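Sorting It Out: What Makes a Toy Easy to Put Away?
Project report, Introduction to Play and Learning Materials
28 Sep 2026

Why I picked this

My project started with a tub. The Titumwood Play Library lends toys to families, and every toy that comes back has to be checked, wiped down and put in the right container before it goes out again. I helped there in April and spent most of my shifts on the floor next to a big tub of mixed small toys, trying to work out which set a blue cube belonged to. It was way more fun than it sounds, and it got me wondering why some toys practically put themselves away and others end up in the wrong place over and over.

My question was: which features of a small toy (color, shape, texture or size) do people use when they tidy up, and can you make tidying easier just by changing the containers?

What I read first

The course reader has a good chapter on classification in early childhood. The part I used most was the difference between sorting by one feature and sorting by two. Putting all the red things together is one feature. Putting the soft red things in one place and the hard red things in another is two, and it's a big step for a small child. Most cleanup systems I've seen in playrooms ask for two features or more without anyone having planned it that way. "Blocks go here, soft toys go there" is fine until you own a soft block.

I also looked at how nesting cups are used in play. I love nesting cups. They are a container and a toy at the same time, and that turned out to matter a lot for my results.

Materials

I put together a mixed set from the library's spares:
- foam cubes in several colors, some smooth and some bumpy
- small soft textured toys, including a star
- a set of colored nesting cups
- a see-through green bowl
- two plain lidded boxes from the Osby shelf unit, one large and one small

Everything was used on a white table with nothing else on it. I tried a patterned play mat first and gave up on it after one afternoon, as the darker toys were hard to pick out against it.

Method

Adults and older siblings visiting the library were invited to tidy the set. I did not work with children under school age because the consent forms for that take longer than a semester! Each person got the toys spread out on the table and one simple instruction: "Please put these away in a way that makes sense to you." I wrote down what went where, in what order, and anything they said out loud.

There were three container setups:

Setup A: the two lidded boxes only.
Setup B: the green bowl and the nesting cups, no boxes.
Setup C: everything, with a paper label on each box.

By the end I had recorded 154 tidy-ups from 67 people, so many people did more than one. The order of the setups was mixed up so that practice wouldn't always help the same one.

Results

Setup A was the quickest and the dullest. Nearly everyone swept the big things into the large box and the little things into the small one. Size won easily, and color hardly came into it. When I asked afterward where the star was, most people had to open a lid and look.

Setup B was the surprise. With the colored cups out on the table, people started matching right away. A yellow toy would go in the yellow cup, a blue cube would be tried against the blue cup, and if it didn't fit, it got balanced on top or parked beside it. The bowl became the place for soft toys that had no matching cup. In 26 of the tidy-ups the person stacked the cups first and then realized they had just put away all their containers. I enjoyed every one of those.

Setup C gave me the most talking. The labels said "Cordier soft set" and "Stilton cubes", using the names from the library's own catalog. People who didn't know the catalog ignored them or read them aloud as a question. Labels with a drawing would probably do better, and I'd try that next.

Texture was used less than I expected. Only a few people separated bumpy cubes from smooth ones, and those who did tended to be the ones who picked every toy up and squeezed it before deciding.

What went wrong

My timing data is not good. I used a kitchen timer and forgot to start it often enough that I've left times out of the results, apart from saying that Setup A felt fastest. I also changed the instruction a little in the first few sessions (I said "sort" in place of "put away") and those tidy-ups are not in the total.

Another problem was that the two greens in the cube set are not equally easy to tell apart under every lamp. In the evening sessions people grouped them together, and in the afternoon they were more likely to split them. I should have used the same lighting throughout.

What I'd suggest to the library

The library has roughly 1000 small items in circulation, so a new system for everything isn't realistic. But a few changes would be cheap. Put see-through containers out for the soft toys. Leave nesting cups unstacked during cleanup and stack them last. Swap catalog names for pictures on the boxes. Keep the checking table plain.

I've already tried the first two on my own shifts - the tub by the door is now a row of open bowls, and I spend less time hunting for strays.

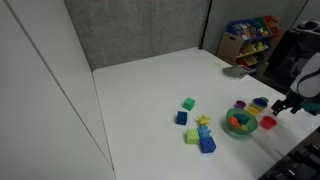
Color and shape pull in different directions, and I think that is the most interesting thing to follow up. A cube is a cube, so one kind of tidier wants all the cubes together, while another sees a color and looks for its partner. You can get both arguments out of a very small spread of toys. The bright green cube could join the lime green and blue ones as a cube, or it could go over to the green cup behind the blue one. The yellow star has a yellow cup to go to, but it's a soft toy too, and the green bowl already has an orange, a teal and a small yellow one in it. For the next round I'd like to ask people to tidy the same spread twice, once by each rule, and then tell me which one they'd want to live with at home.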